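Ashworth Workshop, Finishing Room
Notebook entry, December
Opened 09:40. Entry by E. Okafor. Copies to J. Goodwin and F. Ellery.

Subject: yellowing of the clear lacquer on the Stedudden trial panels.

The panels coated last month were taken out of the north cupboard this morning and compared with the reference set held in the drawer. Batch 587 has yellowed noticeably at the edges. Batch 982 has not, although both were prepared from the same tin of Clernon base and stored on the same shelf. The difference is plain in daylight and harder to judge under the bench lamp. Comparisons should in future be made at the window before noon.

Three explanations were considered. The first is that the hardener used for 587 was past its best. Jarrah Cosgrove has checked the label and the tin was in date, but there is no record of when it was first opened. The second is that the coat was laid too thickly at the edges, where the brush was lifted. The third is that the cupboard is warmer on the left-hand side, where the pipe passes behind the back panel. A thermometer has been placed there and will be read morning and evening until the next entry.

For comparison of gloss, strongly coloured and highly polished articles remain more useful than the grey cards. The cards flatten every highlight and tend to make a poor finish look acceptable. 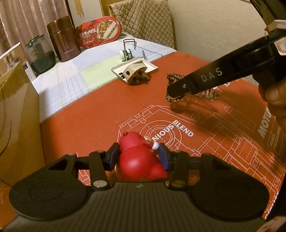
Red figurine on the orange-red mat. Soft highlight on the back.

A highlight of that kind on the curved samples would be satisfactory. The present curved samples show a broken reflection, with a fine grain visible where the light falls most directly. Huia Hoani is of the opinion that this is dust settling during the first hour of drying. I am inclined to agree, as the grain is worse on upper surfaces and almost absent from the undersides.

11:15. Two curved offcuts rubbed down by hand with the fine paper and wiped with a damp cloth. Left to dry before recoating. The Sonamon thinner was used at the usual proportion. The smell was stronger than expected and the upper window was opened, which will not have helped with the dust.

13:30. Recoated both offcuts. One was placed under a cover immediately and the other left open on the rack. No conclusion to be drawn until both have hardened fully.

Storage. The lid of the flat sample case no longer closes properly and the felt has come away in one corner. Until it is repaired, finished panels are to be wrapped singly in tissue and stood on edge. Cardboard is acceptable for short periods, provided that no coated face touches it. 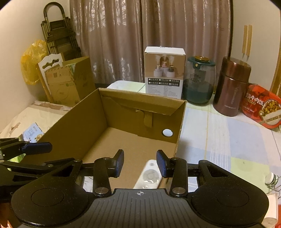
Brown cardboard box, open.

Panels must not be laid flat in boxes of any kind while the coat is less than a week old. Panel 13 was spoiled in this way and carries a clear impression of the tissue across its lower half. It has been kept for reference and marked accordingly on the reverse.

Outstanding:
Jolene Goodwin to confirm whether the supplier will exchange the opened hardener.
Flynn Ellery to look at the pipe and advise on lagging.
Felt for the sample case to be ordered, green if available.
Date of opening to be written on every tin from now on, in pencil, on the label and not on the lid. Lids have been exchanged between tins at least once.

16:50. Cupboard thermometer read and noted on the door sheet. Covered offcut still tacky at one end. Room closed.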